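Kaso Reading Rooms: progress report to the Trillwood Fund
Period: February to May
Prepared by Delali Dogbe

Dear Mr. Verbeke,

With this report I inform you of the work done since our last letter. All three reading rooms are now open in the afternoon, from 3 p.m. until 6 p.m. The room at Appiah opened later than we planned, as the roof needed repair before the rains.

We have received 619 books. Bernice Lamptey has put them into the catalog, except one box of school atlases which are too old to lend. These we keep for the younger children to look at.

Nine teachers finished the training on reading aloud. Lesego Shabalala led it and she wishes to repeat it in the next school year, with more time for practice. Two teachers told us the evening hours were difficult for them, and I agree with this.

The weak point is still the return of books. At Appiah 20 were not brought back. Mr. Tsikata is visiting the families and he does not ask for any fine.

The money for shelves is spent. From the transport line we have a small amount left, and I kindly ask your permission to use it for lamps. Please let me know before the end of June, so I can give the order in time.

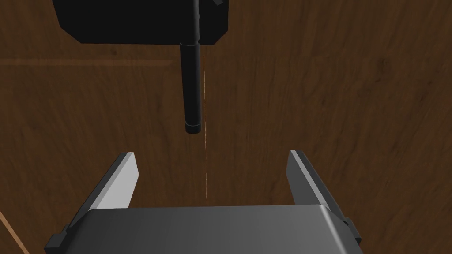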